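Put the record on and leave it on

I have a rule in May, when the evenings get long enough to sit around doing nothing: one album a night, start to finish, no skipping. It started with Su-chen Tam's second record, Plarnora, which I'd been playing in bits for months. A song in the car, a song while the pasta boiled. I thought I liked it fine. Then I played the whole thing with my phone in another room, and oh boy, I'd been missing most of it.

The fourth song ends on this one held organ note, and the fifth starts inside it. On shuffle you get a weird hum and then a stop, like somebody sat on the keyboard. In order, it made the hair on my arms stand up!
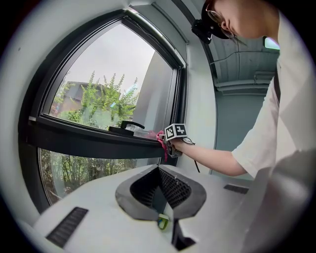

So does every album deserve this?

Plenty of them don't, and you'll usually know by the third song. Lenonine's last one is 9 singles in a trench coat, and I'm happy to chop it up and throw it on a party mix.

But I do think we've gotten lazy (me first). A playlist is somebody else's guess about my mood, and my mood is mostly "tired." Left alone, it'll feed me soft guitars until I'm 100 years old. An album gets to annoy me. There's a slow waltz in the middle of Plarnora that I would have skipped every single time, and now it's the one I hum in the shower.
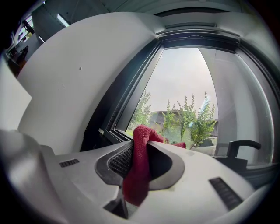 My brother thinks this is snobbery – he says people have always lifted the needle and gone straight to the hit. Fair enough. We wore out one side of Wurkport's debut as kids and I couldn't have told you what was on the other. Still, we knew that side cold, down to the cough before the last chorus. I can't say that about anything I streamed last year, and I streamed a lot.

And I'm not asking for much here. Most records run shorter than a movie, and you can fold laundry. You can lie on the rug. The only thing you can't do is touch the skip button, and you'd be amazed how twitchy that thumb gets during a long intro.

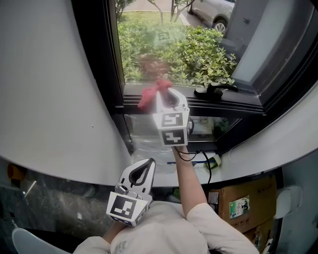 Where to start

Go with something you already half know. If you want a push, try Plarnora, or the live Tsai record with the two long piano pieces, which made no sense to me until I heard what came before them. Play it after dinner with the lights low, and don't read the reviews until it's over – mine included.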